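Nilthorpe 20 Low-Emission Wall Paint
Interior, matte, water-based. Item no. 3686
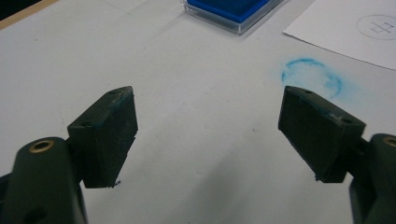 Nilthorpe 20 is a solvent-free acrylic paint for interior plaster, drywall and previously painted walls. It contains no added formaldehyde, lead driers or plasticizers. Film preservative is limited to the can and is listed on the label.

Content: 15 liters
Coats: 2
Application: brush, roller or airless spray
Thinning: clean water, first coat only
Finish: matte, white base, tintable

Surfaces must be sound, dry and free of grease. Prime chalky plaster with Lokell sealer before the first coat. Keep windows open during work and until the odor is gone. Do not apply over damp masonry.

Store sealed and frost-free. Leftover liquid paint goes to a hazardous waste collection point.

Data sheet revised August 10, 2022. Technical questions: Olga Requena, Lokell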